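Laundry and Linen Sorter, Part-Time

Wamari is hiring a part-time sorter for its laundry room. We wash, fold and pack household linen for guesthouses and short-stay apartments, and the work picks up in September when the Temotach contract starts. We need one more person in place before then.

What you will do

Most of the shift is spent at a table. Clean cloths, towels and table linen arrive in a heap. You shake each piece out, lay it flat, check it for stains and pulled threads, fold it and put it in a basket. Baskets are sorted by customer. Anything stained goes back for a second wash, and anything torn goes on the mending shelf with a slip saying where the tear is.

You will also wipe down the tables at the end of the shift, stack the empty baskets and write the count for each customer in the book. In a normal week the room handles 1,000 pieces.

Hours and pay

20 hours a week, mornings, starting at 8. Shifts are set a month ahead and can be swapped if both people agree. Pay is hourly and depends on experience - we will tell you the rate when we call, before you come in. Training is paid at the same rate.

What we are looking for

You should be able to stand for most of a morning and lift a full basket of dry linen. You should be able to read a packing list in English. Experience in a laundry, hotel or shop stockroom helps but is not required. We will show you the folds we use. Some customers, Vũ in particular, want their table linen folded a certain way, and that takes a few shifts to learn.

The room is warm in summer. Fragrance-free detergent is used for all loads, but people with sensitive skin may want to bring their own cotton gloves.

How to apply

Send a short note with your name, phone number and the mornings you can work to Tahsin Nanayakkara at the Wamari front desk, or drop it off in person before noon. A resume is fine but not needed. Applicants we call back will be asked to come in for a paid trial morning - please wear flat, closed shoes.
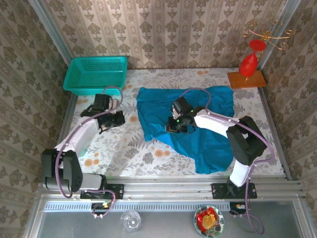

A rumpled cloth, with an empty basket at the back of the table.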